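Home > Support > Tickets > Play and Learning > Closed

Ticket subject: Play kitchen, sink basin lifting and one burner ring loose
Product: Nakton play kitchen, nursery size
Site: Kinsella Nursery, main playroom
Raised by: Agathe Langlois
Handled by: Timothée Hervieu, Drotine Play Furniture
Status: Closed, parts supplied

Entry 1, Agathe Langlois
The metal sink in our play kitchen has started to lift at one side. A child can get a fingertip under the rim. One of the silver rings under the black burners also turns when it is pushed, where before it was fixed. The kitchen was bought new and has been in the same corner of the playroom throughout. Please advise whether it can stay in use.

Entry 2, Timothée Hervieu
Please take the sink side out of use until the rim is flat. The hob side can stay in use if the loose ring cannot be lifted out by hand. I need the following before I can send parts:
- whether the basin moves up and down, or only tips
- whether the clips under the counter are still present (open the cupboard below the sink and feel along the rim)
- a photo of the counter from above, toys left where they are

Entry 3, Agathe Langlois
It tips. There are clips on the long sides. I could find 3 of them, and there is an empty hole where I would expect another. Nothing on the cupboard floor, but it is swept every evening. The ring cannot be lifted out. Photo attached.

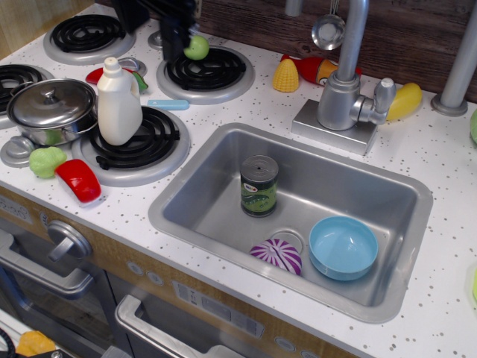
The ring is easiest to turn first thing, before the children have been at it. By the afternoon it is stiffer, possibly from crumbs or modelling dough working in underneath. I have not tried to clean it out as I did not want to make it looser.

Entry 4, Timothée Hervieu
Thank you. The basin is held by 4 clips. With one missing it will rock on the opposite corner, so the lifting is explained. The remaining clips should be checked for cracks as they will have been carrying the extra load.

On the ring: each one is held from below by a single nut. Reach up behind the cupboard door on the hob side. The nut should be finger tight plus a quarter turn. Do not use a power driver. The counter is board and the thread insert will pull out.

Two questions. Is the basin ever filled with water? Are heavy items kept in it? Tinned goods of the real kind are a common cause of clip failure.

Entry 5, Bernadette Coste
Replying for Agathe, who is on leave. No water. It was tried once in October and stopped the same day. The can of peas in the sink is from the toy set. The children do lean on the basin with both hands when they are "washing up", and the bowl and vegetables are thrown in from some distance.

I have checked the clips. One of the three has a white stress line across the bend. I tightened the nut under the ring and it no longer turns.

Entry 6, Timothée Hervieu
Leaning is the likely cause. A white line means the clip will go next. I am sending a full set of 4 clips in the newer pattern, which has a thicker bend. Replace all of them together and discard the old ones.

Fitting order:
1. Clear the counter and the basin.
2. Remove the old clips from below. Support the basin with one hand.
3. Wipe the rim and the edge of the cut-out. Any grit left here will hold the rim up.
4. Seat the basin, fit the clips loosely at opposite corners, then the other pair.
5. Tighten evenly. Press down on each corner in turn. There should be no movement.

No sealant is needed. If any has been used before, scrape it off.

Entry 7, Bernadette Coste
Clips received and fitted by Aurélien Ferrand at 4.15 pm. Rim is flat on all sides. There was sand under the back edge. Basin back in use.

Entry 8, Timothée Hervieu
Please recheck the clips and the ring nut after two weeks, then once a term. Closing.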